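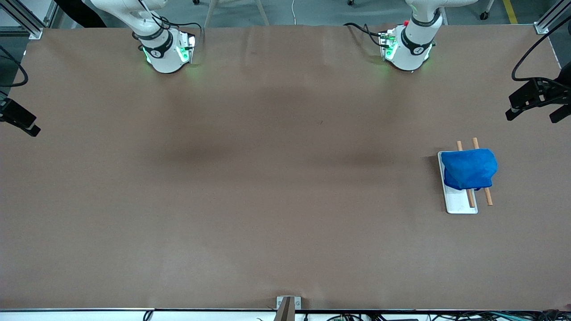 Feltitz Brown Paper Roll: a cheap table cover, with limits

I bought the Feltitz roll in March after reading that it "lies flat in seconds." Mine didn't. The first stretch off the roll curled at both ends for a day and a half, and I ended up taping the corners under the table.

Once down, it's decent paper. Pencil and marker look fine on it, and a ballpoint didn't poke through. Glue is another story – a small puddle of white glue soaked in and left a bump on the tabletop underneath. The listing says "spill resistant." I wouldn't trust it with coffee.

The box claims 400 inches. I got around 20 short of that, and Plotcombe, the store I ordered from, offered me a coupon for more of the same.

The Stöcker roll costs more and tears straighter. If you only need to cover a table for a weekend of crafts, Feltitz will do. For paint, buy something else.

Three stars, and one of those is for the price.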